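Week 2 handout: Looking after the gripper (and your fingers)
Course notes, Niall Nisbet. Last updated 9 May 2023
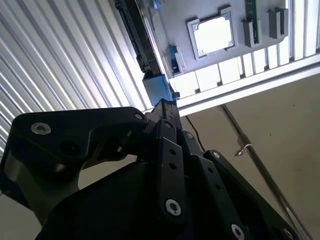
Before you touch anything
Okay, so last week was mostly me talking about the big safety standards, and I promised this one would be closer to the hardware. If you missed it, the two names to look up are ISO 10218, which covers industrial robots, and ISO/TS 15066, which covers people and robots sharing a space. I don't expect you to memorize either of them. I do expect you to know which one to open when you have a question, and to read the manufacturer's manual for the arm before you go quoting either at me.

What follows is our house rules for the Furnel cell. Some of it comes from the standards, some of it comes from Vilhjálmur Overgaard, who set up the cell and wrote the first version of these rules, and a few bits are there because I've done the wrong thing myself.

Hands and linkages
A linkage gripper has more pinch points than people think. Everybody watches the fingertips. The bars behind them move too, and the gap between two bars can close while the tips are opening (try it slowly with the power off and you'll see what I mean!). So no hands near the gripper while the arm is enabled, and that includes pointing at a screw with your pinkie.

If you need to reach in, stop the program, put the arm in its safe state, isolate the power and put your own lock on the switch. Your own lock, please – your lab partner's lock doesn't count. Remember that a gripper can still move after the power goes off, say if there's a spring in it or if it was holding something. Let it settle first, and support any load.

Screws
I go on about screws a lot, I know. Hex-socket heads are lovely until somebody uses a worn key on them, and then they are a whole afternoon. Look at every head you can get a clear view of. You're checking for three things: a head standing proud of the part, a socket that's rounding out, and shiny rub marks next to it where something has been shifting.

Don't just snug up a loose one and walk off. Take it out, look at the thread, use the threadlocker the manual asks for, and torque it to the manual's figure. Then put a paint mark across the head and the part so the next person can spot movement. And write it in the log. In March we had the same screw tightened by several different people, none of whom wrote it down, and so we never saw the pattern until the bracket started to wander.

Look up as well
This one gets skipped all the time. When you plan a path, you look at the table and the part, and you forget the gripper can swing up toward whatever is overhead. Rails, panels, light fittings, cables, all of it belongs in your risk assessment. Jog the arm at reduced speed to the highest point of the path, with a second person on the emergency stop, and check the clearance from the side. A hanging cable moves, so leave more room for it than for a beam.

Also, if you swap the gripper or add a bracket, the tool has changed shape and weight. Update the tool center point and the payload in the controller, then redo the clearance check. Yes, even for a small bracket.

The log
Every check goes in the Sirnine log before you leave. Give it your name, the cell, what you looked at, what you found and what you did about it. "All fine" isn't an entry. "Linkage screws checked, paint marks lined up, none loose" is, and it takes you hardly any longer to type.

For next time
Read pages 2 to 27 of the course reader and bring one question about payload settings. We're meeting in room 41, and closed shoes are required as usual.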